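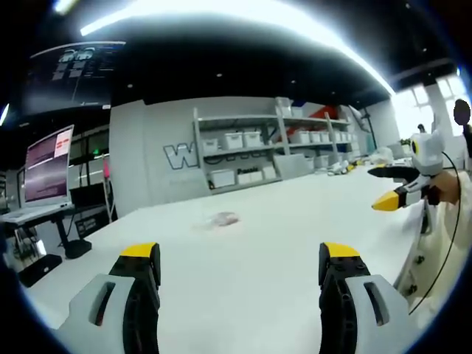

I was hired to pack things. It said so on the form: packing and light assembly, must be able to stand. Since February I have spent my mornings at a white table with a gripper in my hand, picking up small soft objects and putting them down again, and at the end of the shift everything is back where it started. My mother has stopped asking what I do.

The idea is that I am teaching. You hold the gripper as you would a pair of barbecue tongs, you do the job slowly and nicely, and what you did goes off to be learned from. One day a machine will do it without me on the other end. Kanetti, who own our building and most of our waking hours, call this "capturing expertise". I had not known I had any. I have been told to lift a floppy bit of film off a flat surface by one corner, and I can report that the expertise consists mainly of swearing under your breath and trying the other corner.

Fingers are very good, you know. I never gave mine any credit. On the old line I could peel, fold, bag and complain about the rota all at once. With two yellow tips on the end of a handle I am roughly as able as I was at eighteen months. The first week I got through 198 goes at one task and my wrist felt like somebody else's. Now I'm at 2,554 and I have started reaching for the biscuit tin with thumb and one finger, like a crab. My other half says it's elegant. It isn't.

What has changed for the rest of them is harder to be funny about. There were twelve on the packing line when Rerana (that's the software, pronounced however the person in charge that day pronounces it) came in. Four of us moved upstairs to the tables. Two took the money and went. The others are still downstairs, doing what they did before, only now with a screen telling them how fast they're doing it, and they look at us coming in through the other door with our clean hands and our coffee. I'd look at us like that as well.

We get paid slightly more. We sit down, sometimes. It's warm up here and there's daylight, which after nine years under the strip lights by the loading bay felt like a holiday in La Palma. But downstairs you could talk. You could do an entire shift on whether someone's brother-in-law was right to buy the caravan. Up here you have to concentrate on a thing the size of a plaster, because if you wave your free hand about to make a point that one doesn't count and you start again. I've had whole mornings with hardly a word said - and I sit opposite a woman I once argued with for three days about soup.

The management line, from the Wundura slides, is that nobody is being replaced, we are being "moved up the task". I asked what's at the top of the task. There was a pause and then a slide about lunch arrangements.

I'm not against it, for what it's worth. Anyone who thinks packing was a joy can have my knees. If a machine wants to fold sachets at four in the morning it's welcome, and I'll bring it a tea. I would just like to know what happens once it can do the corner as well as I can. At my last review I was told my demonstrations were very consistent and to keep it up. I said thank you. Then I went home and wondered if I ought to be a bit worse at it.

Overtime this Saturday, if anyone's interested. They want more goes at the pink thing.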